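Can a machine do the chores yet? Pictures from the bench

Cathal Scanlon has spent since June collecting answers to one question: which ordinary jobs, at home or on a shop floor, can you hand to a machine today and walk away from? This page goes with his longer article on the subject. The notes are taken from his workbook and from visits to two small firms, Wakonent and Parwood, who let him watch and ask questions.

He kept to jobs most people have done by hand. Folding towels, clearing a sink, putting screws back in the right drawer, sorting a box of cables. There were no car plants on the list and no warehouses. Those have had automation for decades, and the work there is laid out to suit the equipment. A kitchen drawer is laid out to suit whoever closed it last.

The rule for a pass was simple. The job had to be finished, with no one reaching in to help, and the result had to be good enough that you would not do it over. Speed was written down but did not count against the machine.

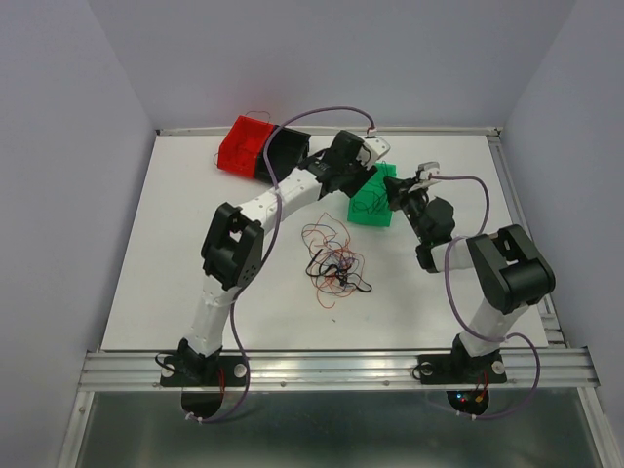
Tidying loose wire is the chore Scanlon would most like to give away, and it is one of the hardest on his list. A cup keeps its shape when you pick it up. A wire bends, slides and brings its neighbors along. Red, orange, blue and black strands lying in one tangle, like the bundle in the middle of this table, have to be told apart before any one of them can be pulled free, and each pull changes the rest. Putting wires into a container is the easier half of the job, provided the ends don't hang over the rim. Two arms help, in the same way two hands do, but they also have to stay out of each other's way when both are working over the same small opening.

More from the notes

Sorting small parts. The people at Parwood keep mixed hardware in shallow trays and had 811 pieces set aside for a trial. Rigid parts that lay apart from one another went well. Washers stacked flat on top of each other were picked up as one. A worker went through the trays afterward and moved the strays by hand, so under the rule this was a fail, though the shop was pleased with it and plans to keep going.

Folding. Square towels are close to done. Scanlon watched a stack get folded at Wakonent, slowly, and would have put any of them in a closet. Shirts were another matter. A sleeve caught underneath was enough to spoil the fold, and the machine started over up to 7 times before it was stopped.

Loading a dishwasher. Plates went in the rack. Bowls went in the rack facing the wrong way. Nothing was broken, but a person had to turn the bowls before running the load. Fail, and a close one.

Wiping a counter. Pass, if the counter is clear. With a toaster and a fruit bowl left out, the cloth went around them and missed the strip behind. Scanlon notes that he does the same thing himself.

Emptying a box onto a shelf. Pass for boxes and cans. Bags of rice slumped over and were left that way.

Packing a lunch. Not attempted. Both firms were asked and both said to come back next year.

How the score came out

Of the household jobs he tried to arrange, five were finished without help at least once. Fewer were finished every time. Scanlon gives more weight to the second group - a machine that clears the table on most evenings still leaves you checking the table every evening.

The shop-floor jobs did a little better. Work comes in batches there, the light stays the same, and someone has usually decided where the bin goes. Parwood moved one bench and put down a plain white surface before the trial, and the foreman thought that did as much good as any change to the software.

His workbook has 598 entries so far, most of them a line long. The most common word in them is "slipped." The next round of visits will cover laundry again, with shirts, and a longer session on cords and cables.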